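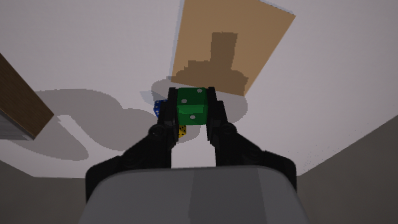 Workshop Tips: Text Messages to Customers

Published by the Bowen Trades Advice Office
Last reviewed 25/05/2018

We use cookies to remember your preferences and to measure visits to this site. By continuing to browse you accept our use of cookies. Accept / Read our cookie policy

The following tips are intended for owners and staff of small repair workshops that send text messages to customers about estimates, parts, and collection. They apply equally to furniture, bicycle, small engine, and appliance shops. Workshops that send advertising by text should also read the section on offers before preparing any message.

Taking down the number

Record the customer's mobile number on the job card at the time the item is accepted. Read the number back to the customer one digit at a time. Where the handwriting is unclear, write the number a second time in block figures and draw a line through the first.

Ask whether the number can receive text messages. Some customers give an office line or a home line with no text service. In such cases, mark the card "call only" in the upper corner so that the item is not left on the shelf awaiting a reply that will never come.

Ask which name the customer would like used. Businesses often leave an item under a company name and collect it under a personal one. Both should appear on the card.

Obtaining permission

A customer who leaves a number for a repair has agreed to hear about that repair. Do not treat this as agreement to receive anything else. If the workshop wishes to send notices of sales or seasonal services, print a separate line on the job card with its own box, and leave the box empty for the customer to complete.

Keep signed cards in number order. The Bowen office recommends that they be kept for 2 years after the last job, in a closed cabinet away from the bench. Solvents and oil will make carbon copies unreadable within a short time.

Writing the message

Begin with the name of the workshop. Customers seldom save a repair shop's number, and a message from an unknown sender is likely to be deleted.

State the job number next, followed by the one fact the customer needs. The wording below has been adopted by several member shops in the Betport district:

Betport Bench Repair. Job 695 is ready to collect. Open until 5:30. Please bring your ticket.

Avoid abbreviations that are used only in the trade. "Awaiting OEM brg" means nothing to the owner of a washing machine. Write "We are waiting for a bearing from the maker" and give the expected week of arrival if the supplier has confirmed one.

Do not use capital letters for a whole message. Do not add strings of exclamation marks. Pictures and symbols may display differently on older phones and are best left out.

Keep each message short. A long message may be split into several parts by the network, and the parts may be charged separately. Where more than a few lines are needed, ask the customer to telephone.

Sending estimates

An estimate may be sent by text if the customer has asked for it in that form. Give the full amount, including tax and any charge for disposal of old parts. State how long the price will be held.

Request a plain answer, such as YES to proceed or NO to return the item unrepaired. Copy the reply onto the job card in the customer's own words, with the time it was received, before work begins. A message that says "sounds ok, I think" should be followed by a telephone call.

Never send card details by text, and do not ask customers to do so. If a customer sends them without being asked, delete the message and take payment at the counter.

Choosing a time of day

Messages should be sent during the hours the workshop is open. A notice that arrives late in the evening is often read, put aside, and forgotten. Mid-morning is suitable for collection notices. Estimates are better sent after lunch, when the customer may have time to consider the amount.

If messages are prepared the evening before, save them as drafts and check them against the shelf in the morning. Items are sometimes moved back to the bench for a final adjustment after the notice has been written.

Using a message service

A shop that sends only a few notices each day can manage with a single telephone kept at the counter. Shops that send more may prefer a service operated from a computer. Before signing an agreement, obtain written answers to the following:

- whether unused message credits expire, and when
- whether replies come back to the same screen
- whether there is a charge for each reply received
- whether the shop's name can be shown as the sender
- how a list of numbers can be removed from the system when the agreement ends
- whether support is available during the shop's own opening hours

Member shops have reported on two services. Bodico sells credits in blocks of 200, with no monthly fee, and this has suited shops whose trade rises and falls with the season. Altisik sells an annual allowance of 4,000 messages and includes a calendar for reminders. The office does not endorse either supplier. Members should compare current terms, as both price lists have changed since our last survey of shops.

Do not purchase lists of telephone numbers from any source. The people on such lists have not asked to hear from the workshop, and complaints can lead to the shop's account being closed by the message service.

Offers and seasonal notices

Where customers have agreed to receive offers, send them sparingly. One notice in spring and one in the fall is sufficient for most repair trades. A lawn mower shop may wish to send a further reminder in June, when blades sharpened early in the season will need attention.

State the offer and its closing date in the first line after the shop's name. End with a simple way to stop further notices, such as the word STOP sent in reply. Requests to stop must be acted on the same day and entered on the customer's card as well as in the computer. A request to stop offers does not prevent the shop from telling the customer that a repair is complete, but it is courteous to confirm this at the next visit.

Do not combine an offer with a collection notice. The customer may not notice the second half of the message, and a customer who has declined offers may receive one in error.

Care of the counter telephone

The telephone used for messages should not be taken to the bench. Grinding dust enters the charging socket and will in time prevent the plug from seating. Keep the telephone in a drawer or on a wall bracket at least an arm's length from any machine.

Wipe the screen with a soft cloth that has been slightly dampened with water. Do not use thinner, brake cleaner, or hand degreaser on the screen or the case. Remove gloves before handling the telephone.

Clean the charging socket with a dry wooden toothpick while the telephone is switched off. Compressed air from a shop line is too strong and may carry moisture or oil. Charge overnight on a hard surface clear of rags and paper.

Set a screen lock and change the code whenever a member of staff leaves. The telephone holds the names and numbers of customers and should be treated in the same way as the card cabinet. It should be locked away with the cash box at closing.

Messages that are not answered

If a collection notice has not been answered within a week, send it once more with the same wording. If the second notice is not answered, telephone. After that, write to the address on the job card and keep a copy of the letter with the item.

Before concluding that a customer has abandoned an item, compare the number in the telephone with the number on the card. In almost 200 cases examined by the office, the most frequent fault was two digits entered in the wrong order.

Storage charges may be mentioned in a text message only if they were printed on the ticket the customer received. The message should give the date on which charges begin and the daily amount. Shops that have no printed storage terms should obtain advice before making any charge.

Member shops may request printed job cards with the permission line included from the counter of the Bowen office. Cards are supplied in pads, and shops should state whether they require plain or carbon copies.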